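Teleop oder Handführen beim RAM- und CPU-Einbau?

fagerlund_bastler schrieb:
Moin zusammen, ich hab jetzt 43 Demos per Fernsteuerung aufgenommen und mein Arm stellt sich beim Prozessor immer noch an wie ich mit Fäustlingen. Anfahren klappt super, aber die letzten 2 Millimeter über dem Sockel sind ein Gezitter. Liegt das an mir oder am Leader-Arm? Überlege, ob ich auf Handführen umsteige.

jemance schrieb:
Handführen, ganz klar! Du spürst den Widerstand direkt in den Fingern, das kriegst du per Teleop nie hin. Hab ich bei Steckverbindern so gemacht, vier Abende und fertig.

Wanda_H schrieb:
Seh ich komplett anders. Beim Handführen hast du deine eigenen Pfoten ständig im Kamerabild, und das Modell lernt fröhlich deine Ärmel mit. Ich steuere alles fern und habe inzwischen mehr als 220 brauchbare Durchgänge – langsam, aber sauber. So sieht das bei mir aus:
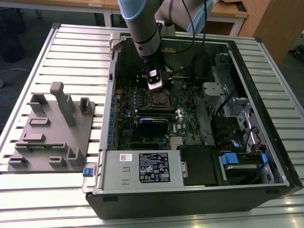
Greifer über dem offenen CPU-Sockel, links die gedruckte Halterungsplatte

Den Tower lege ich immer flach hin, Seitenteil ab. Und kurz vor dem Sockel schalte ich die Übersetzung runter, dann macht mein Handzittern fast nichts mehr aus. Probier das mal, bevor du alles umwirfst!

jemance schrieb:
Ärmel kann man hochkrempeln ;) Aber gut, die Sache mit der Übersetzung leuchtet mir ein. Kraft spürst du so trotzdem keine.

hedvig.s schrieb:
@fagerlund_bastler wie lang ist denn eine Demo bei dir? Ich hab früher alles in einem Rutsch aufgenommen, vom Greifen bis zum Bügel. Seit ich das aufteile, läuft es deutlich besser.

fagerlund_bastler schrieb:
Öhm, alles in einem Rutsch. Dann teile ich das heute Abend mal auf und stell die Übersetzung runter. Wanda, welchen Faktor nimmst du?

Wanda_H schrieb:
Ein Viertel, am RAM etwas mehr.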